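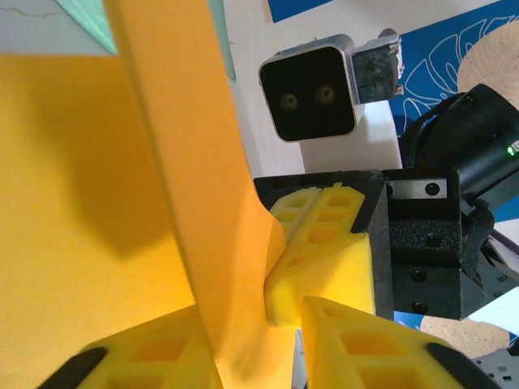
Our project was a two-arm paper handover cell, and this report is mainly about a fault in its stop logic. In normal running, one arm brings a sheet to the other, the second gripper takes hold, and the first lets go. For a short time both grippers have the same sheet. The wrist view shows how little room there is around the sheet, with the orange sheet creased down between the near pair of yellow foam pads and a third pad on the black gripper block pressing on it from the right. If one arm stops at that point and the other does not, the sheet is pulled between them. That is the fault we had, and we found it late.

Project report, Stolaro handover cell
MacLeish Lab, Serkville
Submitted 25/11/2025
Mesfin Negash, Khurram Dhanial, Radomir Ivanov
Supervisor: Norbert Kopecký

Background

Stolaro is the name of the cell and of the control program that runs it. It was started by an earlier project group, who got single-arm picking and folding to work. Our task was to add the handover and run it long enough to say how reliable it was. We kept the arms, the gripper hardware and most of the existing program. The parts we wrote are the handover sequence, the grip check and the logging.

Each arm has its own controller. The Stolaro program runs on a separate computer and sends targets to both. It also reads the status of each arm, which can be ready, moving, stopped or fault. The emergency stop button is wired to both controllers directly. It was tested at the start of the project and again after the incident, and it worked both times. The fault described in this report did not involve the button.

What happened

In the first week of November, Radomir was watching a run and Khurram was loading sheets. During a handover, the giving arm went into a protective stop. This happens when the controller measures more force than it expects. The receiving arm had already closed on the sheet and carried on with its retreat move. The sheet tore. The receiving arm finished its move and went back to the wait position holding part of a sheet.

Khurram saw that the giving arm had stopped and reached in to take the other part out of its fingers. He assumed the whole cell had stopped. It had not. The receiving arm timed out of its wait, decided that the handover had failed, and started the retry move, which goes back to the handover point. Radomir pressed the emergency stop. Khurram was not touched, but his hand was inside the working area while an arm was moving toward it. We reported it to Hamish Skinner, who is responsible for safety in the lab, and the cell was locked off until he had seen a written cause and a fix.

Finding the cause

We first thought the status message from the giving arm had been lost. The log did not support this. The stop was recorded on time, and the program had read it.

The problem was in the handover sequence. Before each step, the sequence checked the status of the arm that was about to move. It did not check the status of the other one. For picking and folding this was enough, as only one arm is involved. We had copied the check from the picking code into the handover code without thinking about what it covered.

There was a second cause. The retry timer in the receiving arm's wait step was set to 300 ms. It was meant to deal with a slow gripper reading. When the giving arm was stopped, the timer ran out in the same way and started a retry with no person asked to confirm it.

We then went back through the whole log. It had 3,197 handovers in it up to the day of the incident. A protective stop on one arm during the shared hold was recorded in 44 of them, and in 33 of those the sheet tore. We had been counting torn sheets as grip failures. We had put them down to the paper, and had even asked the supplier, Hanlow, about a heavier grade. If we had looked at the arm status next to each torn sheet, we would have found the fault well before anyone put a hand in.

Why the giving arm stopped

This is a separate question and we have only part of an answer. The force limit was the same in all phases of the move. During the shared hold, any difference in timing between the two arms pulls on the sheet, and the paper does not stretch enough to take it up. The foam pads give a little, which helps with gripping, but it also means the grip check reads as closed before the pads have fully settled. In several of the logged stops, the receiving arm started its retreat while the giving gripper was still reported as closed. We believe the giving arm felt this pull and stopped, as it should. We did not have time to confirm this with a force reading for every case.

Changes made

1. Both arms are now checked before every step of the handover. If either one is stopped or in fault, the program sends a stop to the other and ends the sequence.

2. The same check runs during moves as well as between them. In the old version, a stop in the middle of a retreat was not acted on until the retreat was finished.

3. The automatic retry has been removed from the handover. A failed handover now waits for a person to press reset at the operator panel.

4. The receiving arm does not begin its retreat until the giving gripper reports open.

5. The lab rule has been changed. Nobody reaches into the cell unless the emergency stop is pressed, even if both arms look still. Hamish Skinner wrote the new wording and it is posted at the operator panel.

Testing the changes

We forced a protective stop on each arm in turn, in each step of the handover, at reduced speed and with no one inside the working area. In every test, the other arm stopped and stayed stopped until reset. In one test with the receiving arm, the sheet still tore. The arm had a short distance to travel while slowing down, and that was enough. We do not think this can be removed in software at the present speed.

Norbert Kopecký asked us to run the tests a second time with the network cable to one controller unplugged. The first time we did this, the program kept using the last status it had received, which was "ready." This was a new fault and nobody in the group had expected it. We added an age limit to the status message, so an old status is now treated as a fault. The test was repeated and passed.

What is left to do

The cell still depends on the Stolaro program to pass a stop from one arm to the other. A protective stop should be linked in the safety wiring between the controllers, as the emergency stop already is. Both controllers have the inputs for it. We have drawn up the wiring change but have not made it, and Hamish Skinner has asked that the cell run only at reduced speed until it is done.

The log should record torn sheets and arm status in the same line. At present they are in two files and have to be matched by time. The script we used for this is in the project folder, with a note on how to run it.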